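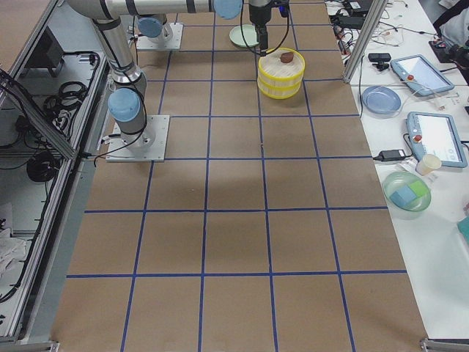

Drelside Large Work Table with Paper Top and Tape Grid
Sold by Greenwood
Item: Drelside, large, brown

$1,737.00
Ships flat in two cartons. Please check your doorway before you order!

We have been selling the Drelside for long enough now that it feels like an old friend, and it is still the table we point people to when they tell us they need a big, steady surface and plan to be hard on it. It sits 33 inches high, which suits most people standing and anyone on a tall stool, and it will hold up to 355 pounds spread across the top. The frame comes with metal brackets for the corners, and once those are snug the whole thing stays put nicely.

The top is covered in brown paper, and customers either ask about this right away or fall in love with it after a month. You work on the paper, you smudge it, you set things down on it without fussing, and when it has had enough you peel it off and lay a new sheet. A bit of shading and a few dark marks are perfectly normal on a table in use and don't mean it's time to change the sheet yet. We tend to let ours go quite a while.

Over the paper goes the grid, laid out in dark blue tape. The cells come out more or less square, and they are wonderfully handy for keeping track of where things belong — a plate in this one, a round basket in that one, the near rows left clear for whatever comes next. If you share the table with other people, it also gives you an easy way to talk about it ("second row, left side, please"). You can make the cells larger or smaller as you like. The tape lifts off with the paper when you change the sheet, so don't worry about getting your first layout perfect.

What you get
Table top and frame
Metal corner brackets with hardware
9 sheets of brown covering paper, cut to size
Dark blue Bisent tape, enough for one full grid
Printed assembly sheet

Putting it together
Two people can do this comfortably in an afternoon. Lay the top face down on a blanket or the flattened carton, fit the brackets loosely at all the corners, and tighten them only after the frame is sitting square. Turn it over together (it is heavier than it looks, so go slowly). Start the paper at the far edge and smooth it toward you with the side of your hand. For the grid, run all the long lines first and the cross lines after. A yardstick and a soft pencil help a great deal.

If you plan to bolt anything down, do it before the tape goes on, and cut the paper neatly to fit.

Looking after it
Wipe crumbs and dust away with a dry cloth. Please don't use a wet sponge on the paper, as it will wrinkle. Go over the brackets with a wrench now and then, especially in the first few weeks.

Goes well with
Hokoleo side table in white, for the things you want within reach but off the main surface
Bisent tape, single roll, dark blue
Covering paper refill, brown

Delivery and returns
Orders leave our warehouse within the week. Unassembled tables may be returned in their original cartons. Opened paper and tape can't come back, I'm afraid.

Page updated Sep 28, 2024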